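Tips for Building a Kitchen Robot Arm Without Losing the Kitchen

Notes from the Mellthorpe shared workshop, bench two 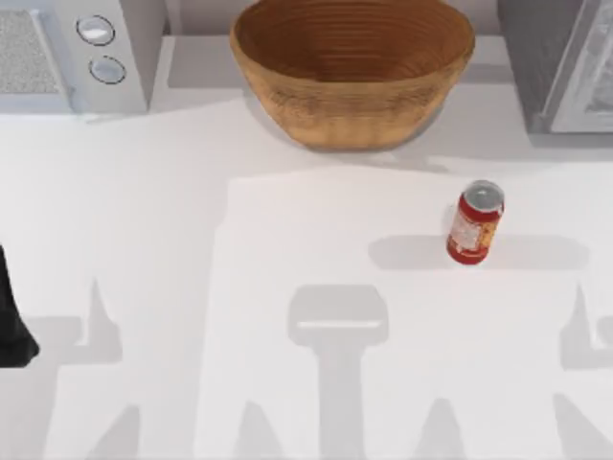

Most people who want an arm to tidy the counter start by shopping for the arm. Start with the counter. We built ours on screen first, a simulated kitchen with a simulated can, and it saved us a great deal of simulated soup. Keep the back row simple: ours has a white microwave sort of thing on the left, a darker oven on the right and one big wooden bowl between them, and that is plenty to bump into. Put a single can out in front, well clear of everything, and don't add a second until the arms can deal with the first. Ours is red, and it gives the software a fighting chance against all that white. Look at the shadows, too. A gripper throws a big gray shape across a pale counter, and a vision program that has never met a shadow will treat it as furniture.

Turn the shadows on early. Crisanto Galang ran his version with flat lighting for 14 evenings, got lovely results, then switched on one lamp and watched the arm avoid its own shadow like a cat avoiding a bath. Move the light every few runs. Left, right, low, behind. Your real kitchen has a window in it and the sun will not hold still for you.

Measure your real counter before you model it. Depth, height, the lip at the back, and how far the cabinets hang over. We wrote ours on masking tape stuck to the underside of the shelf, where it has survived two cleanings and one argument. If you type centimeters into a box that wants meters you will get a kitchen the size of a parking structure. You'll know right away. The other way around is harder to spot, and the arm just seems very confident.

Weigh a full can and an empty one. They look the same to the camera and feel quite different to a gripper. Our first setting held a full can nicely and turned an empty one into a bow tie. We now keep a row of dented cans above the bench, labeled by grip setting, and visitors take it for art.

Finger pads: cut them from a rubber jar opener, the flat kind from the kitchen drawer. Rough up the metal with sandpaper, wipe it, glue it, clamp it overnight. Foam tape works for a week and then slides off sideways in the middle of a lift. Wakana Wada swears by slices of bicycle inner tube, which grip better and smell like a bicycle inner tube.

Bolt the base down. A C-clamp will do for the first session. After that, use a proper plate with four bolts and lock washers. Our arm once walked 7 inches along the bench over a lunch break, and it was supposed to be waving.

The emergency stop goes where your hand already goes. For most people that's the front edge of the bench on the side they write with. It does not go behind the arm. Ours was behind the arm.

Cables get a loop of slack at every joint and a strip of hook-and-loop tape on each side of the loop. Run the arm through its whole reach by hand, power off, and watch the wires the entire time. Zip ties are fine once you've finished making changes, so I have never used one.

Go slow on the first real run. We set ours to a tenth of full speed and it took 54 seconds to pick up one can and put it down again, to polite applause. Leave it there until you've had a boring session from start to finish. Then go up a little. The controller box (ours is the one Oshima sells as a kit, with the orange lid) remembers the last speed you used, including the last speed somebody else used, so check before you press anything.

Practice with things you can afford to lose. Canned goods, plastic cups, a potato. Hatsue Hirano lent us a mixing bowl in September and we have since bought Hatsue Hirano a mixing bowl.

Cleaning: a damp cloth for the arm, never a spray. Crumbs get into the wrist joint and make a noise like an expensive failure. A soft paintbrush gets them out. Toast is the worst offender, followed by brown sugar.

Last, save a copy of your settings before every change and give it a name that means something. My folder has files called "final," "final2" and "use this one," and the arm works only with the one called "old."

Bench two is closed from 21st December for the floor repainting. Please take your potatoes home.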